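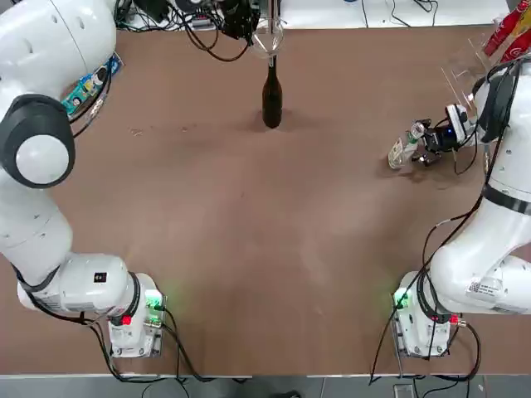 Anneli Juntunen has 30 minutes before her next call and she's eating lunch through most of them. Crispbread. Loud.

She left Fidadex in July to run the office at Farnia, a translation shop that does mostly manuals and contracts. First job: find out why invoices kept going out late.

"Everyone blamed the software," she says. "It was the approvals. Every invoice needed 4 sign-offs. Four! For a two-page contract."

She went back through a year of them. 1,720 invoices, and 1,629 had been approved without a single change. So she cut it to one sign-off, and told people after.

Were they mad? "Two of them. One still is."

Her old boss at Fidadex taught her to read the whole pile before opening her mouth — advice she says she mostly ignored untill this year. Next is the filing, wich she calls "a swamp." Client names spelled three ways, folders inside folders.

"I found one called New New Final. Empty."

Would she go back to a bigger company? Long chew. "Ask me in winter." Then the phone goes, and she's waving me toward the door with the crispbread.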